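Bin Picking at Malent: What Changed for the Packing Staff
Final report, work placement module
Ebony Gilchrist and Hemi Prendergast
Jul 31, 2020

1. Background

Malent packs mixed household and hobby goods for small web shops. Until February all picking from the returns bins was done by hand, on two shifts, by a team of 23. The firm then began trying out a robot arm for part of this work. Our task was to find out what the people on the floor do differently now. We did not measure the speed of the robot.

2. Method

We spent 4 days on site and talked to staff on both shifts. Liis Kuusk, the shift lead, gave us the error log, which had 129 entries for the trial period. We sorted the entries by who had to act on them. The interviews were not recorded, so we worked from notes.

3. The work now

Returns are hard to automate because no two bins are the same. A bottle, a wooden ball, a tube with a tapered tip and a flat bracket with holes in it can end up side by side, and each needs a different grip.
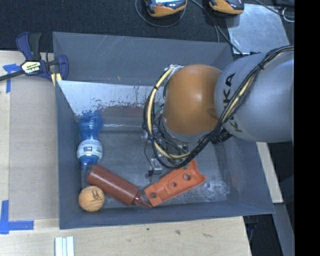

Department of Work and Technology, Lodhi College

Pickers used to empty a bin and scan each item. Those assigned to the arm now set up the bins, watch the picks and take over when one fails. Olga Cáceres, a picker on the early shift, told us her back is better but she finds the day longer. "Before, I could set my own pace. Now I wait, and then I have to be quick."

Most log entries needed a person for less than a minute. The problem was the interruption. Staff who were labeling parcels at the same time said they lost their place and had to start the label again.

Two pickers were trained to change the settings. They liked this part, but their job title and pay had not changed when we left. Carleen McAlister from the office said this was under review.

4. Recommendations

Do not give parcel labeling to the person watching the arm. Rotate that post every 2 hours. Put the settings work into the job description, and train people from the late shift too, who at present have to call Liis at home.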